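Learner keeps failing on right turns from a main road, test coming up again 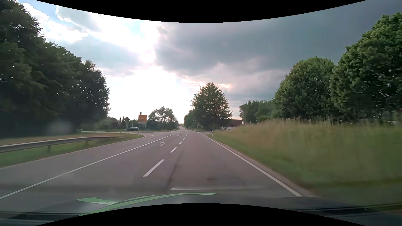
Failed my second test last week and both times it was junctions, so looking for any tips before I book a third. I'm 62 by the way, never needed to drive until my husband's eyesight went, so please no "just relax" replies. I did learn a bit abroad when I was staying with my sister, where they keep to the other side, and I wonder if that's half my problem. Over there you'd get a turning lane all to yourself in the middle of the road, even out in the country, with a big white left arrow painted on it and a long solid line between you and whatever's coming the other way. You knew exactly where to sit. Here in Rotbridge I come off the main road into the estate by the Hauser garage and there's nothing, no arrow, no lane, just me creeping up to the middle line with a van up my back bumper.

First test I stopped too far back and the examiner said I was holding up traffic. Second test I went too far forward and cut the corner, got a serious for it. So I don't know where I'm meant to be. My instructor says "you'll get a feel for it" but I've had lessons since February and I haven't got a feel for it.

Also I get in a muddle with mirrors and signal and gears all at once. By the time I've changed down I've forgotten to look in the side road. Car is a manual, little Cledis hatchback, same one I practise in at home.

Is it worth swapping to automatic at this stage or is that giving up? And how do you judge where to wait? Thanks in advance
Raelene Whitelaw
22 July 2025

fenlandpete

Quick one as I'm on my break. Right turns, what my old instructor drilled into me:

Mirrors first, middle one then right hand one. Signal. Then move over so you're just left of the centre line, do this EARLY. Most people leave it till they're nearly there and then it's all a rush. If you move over early the van behind can often get by on your left and stops being your problem.

Then brake, then gear. Brakes do the slowing, gear comes after, one change. Don't go 5 4 3 2, go from whatever you're in straight to second if you're rolling or first if you're stopping. Saves your hands a lot of bother.

Where to wait – stop just before the point where you'd start turning the wheel. For most ordinary side roads that's with the front of your car level with the middle of the road you're turning into. If you look right and you're staring straight at the centre line of the side road, you're near enough. Front of the car I mean, not your head, so you'll be a bit behind that from where you sit. Have someone stand on the pavement and tell you how it looks from outside.

Keep the wheels straight while you wait. Important. If someone bumps you from behind with the wheels already turned you get shoved into the oncoming traffic.

And look into the side road before you go, every time. Somebody might be crossing, and if they've started or they're waiting to cross you give way to them. Could be a parked lorry in there too. If you've got nowhere to go then you don't go, no matter how big the gap is.

The serious for cutting the corner was probably from turning too soon, not from being too far forward. Worth asking your instructor to read the sheet again with you. Going too far forward usually makes you swing wide and end up on the left kerb. Two different faults and you'd fix them differently.

Re the lines, plenty of bigger roads here do have a turning lane in the middle with arrows, only ours point right. If there's one on your test route then use it, get into it in good time and not halfway along.

Good luck

MrsTibbs

Go automatic!!! I did at my daughter's nagging and passed first time after failing 5 in a manual. It isn't giving up. Only thing is you can't drive a manual afterwards on that licence so you'd have to sell the Cledis. Lessons cost more as well round my way, and I waited ages for an instructor who had one.

Dont let anyone rush you, the van can wait.

j_oakes

Going to half disagree with the one above. If the only thing going wrong is right turns I'd stick with manual, at least for one more go. Changing cars means learning where the corners of a new car are, and position is exactly what you're struggling with. If the muddle with gears is happening everywhere, roundabouts and hills and so on, then yes, think about it.

What helped me (I passed in my fifties, so not a youngster either):

Sunday mornings. Go out early, pick a quiet road with a few side roads and do the same right turn over and over. Round the block, do it again. I must have driven past the same woman's hedge 13 times, she came out to see what I wanted. By the end my feet were doing it by themselves.

Talk out loud. Mirror, mirror, signal, over, brake, gear, look. You can do it in the test, examiners don't mind. I did mine in a mumble the whole way through.

Walk the junction. Sounds daft but go on foot to the one by the Hauser garage and watch other cars doing it for ten minutes. You'll see the good ones and the bad ones. I stood outside the chippy with a cup of tea and learned more than I had in two lessons.

Start earlier. I was leaving everything too late becuase I only noticed the side road when I was on top of it. Look for the sign, the gap in the kerb line, the gap in the houses, a car poking its nose out. Once you've spotted it you've got loads of time.

Also don't look at the van. One glance in the mirror so you know it's there, then back to the front. I used to sit and stare at whoever was behind and miss perfectly good gaps. For gaps – if you could walk across the road in front of that car without hurrying, you can probably turn. If you'd have to run, wait.

About having learnt abroad, yes I think it could be part of it. My brother in law drove in Canada for years and when he came home it was the right turns that threw him, because over there that's the easy one, you just nip round the corner. Left turns are the hard ones with the waiting. So your head might be telling you right equals easy and then you're sat in the middle of the road in a fluster. Would explain cutting the corner too, if you're steering like it's a tight turn. Tell your instructor you learned on the other side if you haven't already. Mine wouldn't have thought to ask.

If "you'll get a feel for it" is all they've got, try a lesson with someone else. I had one two-hour session with a woman from Lurkon driving school and she parked us up and drew the junction on the back of an envelope. First time anyone had drawn it for me. Still got the envelope somewhere.

Book the third test anyway, the wait is long enough that you'll have time to practise, and you can move the date if you give them notice. Check the notice period though, think they've changed it.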